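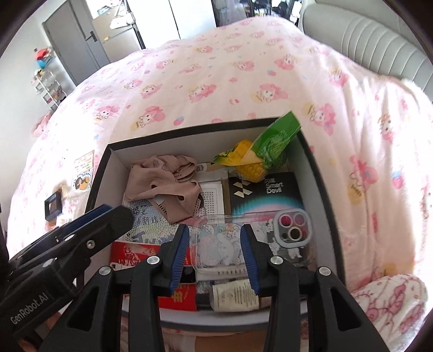
Wavton – a list of small stuff

G'day, I'm Roya. Wavton is my running list of the odds and ends that pile up in bedroom storage boxes: phone cases, booklets, little cards, tubes, whatever's left over from a parcel. There are 2632 entries so far, and nearly 69 of them are phone cases (I have a problem, I know!).

It's one plain text file, one item per line – name, colour, keep or toss. Colours are my own guesses, so don't get too precious about them.

Lutfa Wanigasekara fixed my spelling in two spots. Found more? Send them through before July and I'll tidy it up in the next version.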